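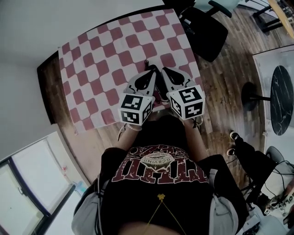 What should be done when a hide glue joint opens along the glue line within a day of clamping?

Check the temperature of the wood before blaming the glue. In most of the failures recorded in this shop, the glue was sound and had gelled on a cold surface before the parts were brought together.

Workshop Notebook, Hoker Bench
October, entry opened 8:40 a.m.
Search this notebook Enter keyword Go

Subject: rub joints and clamped joints in hide glue, repeat of the September trial.

The September trial was set aside on account of uneven stock. The present entry replaces it. Results from the earlier pages should not be combined with those below, as the maple then in use came from two different boards and the moisture readings were not written down.

Stock. All test pieces were cut from a single board of hard maple supplied by the Basside yard. The board was stored flat in the shop before cutting. Faces were hand planed and glued the same morning. No sanding was done. Pieces left over from cutting are on the lower rack, marked in blue pencil, and should be kept until the trial is closed.

Glue. Thongdee granules, the medium grade, soaked overnight in cold water and warmed in the jacketed pot. The batch was strained once. It was slightly thicker than the batch used for the chair repairs, and a little warm water was added before the first joint. The amount of water was not measured. This is an error in procedure and is to be corrected in the next batch.

Method. A total of 22 joints were made. Two were set aside as practice and are not counted, leaving 20 for the test. Half were assembled with the wood at shop temperature. The other half were warmed on the hot plate, under a cloth, until comfortably warm to the back of the hand. Glue was brushed on both faces in every case. Each joint was rubbed until it began to grab and was then placed in the light clamps overnight.

It was noted that the cold pieces grabbed much sooner. On several of them the final alignment had to be forced, and these were marked with a cross on the end grain.

Breaking. Joints were broken in the Ciladach press, with the load applied slowly at the shoulder. The gauge reads to 2000 pounds, well above anything required here, and small differences are hard to read at the low end of the dial. The figures are on the loose sheet at the back of this book. They should be treated as a ranking only.

Observations. The warmed joints broke mainly in the wood, with torn fibers across most of the face. The cold joints broke mainly in the glue. On the marked pieces, the film was thick and glossy, and it lifted with a fingernail. One warmed joint also failed in the glue. Its face had a plane track running the full length, and the parts had probably never met along one side. It has been left in the results.

Clamping pressure appeared to matter little once the surfaces were warm. This agrees with the older entries on violin-size work but has not been checked here on wide panels. Staff preparing tabletops should continue to follow the existing shop sheet until that work is done.

Pot. The thermostat drifted high during the afternoon and was reset at 2:15 p.m. Joints made after that time are underlined on the loose sheet. The pot is to be checked against the glass thermometer at the start of each session. The outer jacket also has a slow leak at the drain fitting, and a tray has been placed under it.

Pending:
Repeat with oak from the same yard.
Measure all water added to the batch and record it by weight.
Regrind the No. 5 iron, which has a nick near the left corner.
Order brushes without metal ferrules.
Try a longer open time with urea added, on warmed stock only.

The hot plate was switched off and the pot emptied at 4:50 p.m. Remaining glue was poured into the shallow tin and placed in the refrigerator, labeled with the batch letter.

Last updated: October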